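Two Arms and a Laundry Pile: The Ellik Pair at Drundham's Open Day

By Eamon Dunne
Mar 11, 2022
18 shares | 3 comments

I drove out to Stollton for the Drundham open day mostly to see the Ellik pair handle laundry, and I'm so glad I did! They had it set up in a proper little laundry corner (washer, bags, cables on the counter, just like my place) and you could stand pretty close.
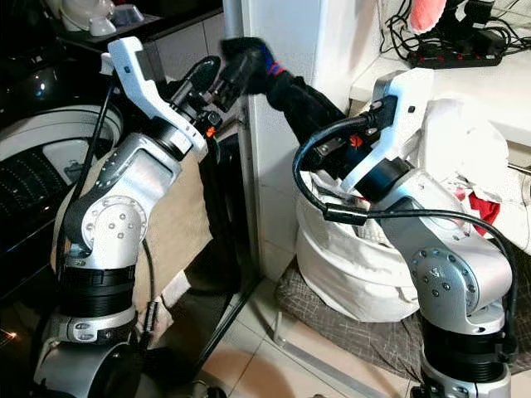
The Ellik pair with a small dark item stretched between the grippers.

What I liked right away was the reach. Both arms come up from low down and meet in the middle, so there's plenty of room to hold a piece of cloth between them, even in a tight space. It's quiet too, quieter than the Rautiainen I tried last July. It is slow, though. I stayed for 11 items and had time for a coffee.

Soft, crumpled stuff is where I'd want to see more. The black and navy piece had both grippers on it, and I'd love to know how they'd do with a fitted sheet.

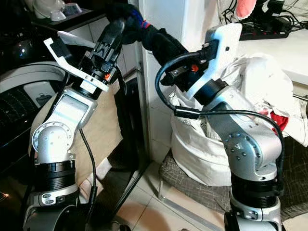 Price and verdict

The guy at the desk said $2,000 a month to rent, setup included. Too rich for me, but a small laundromat might bite. Four stars, and I'd go again.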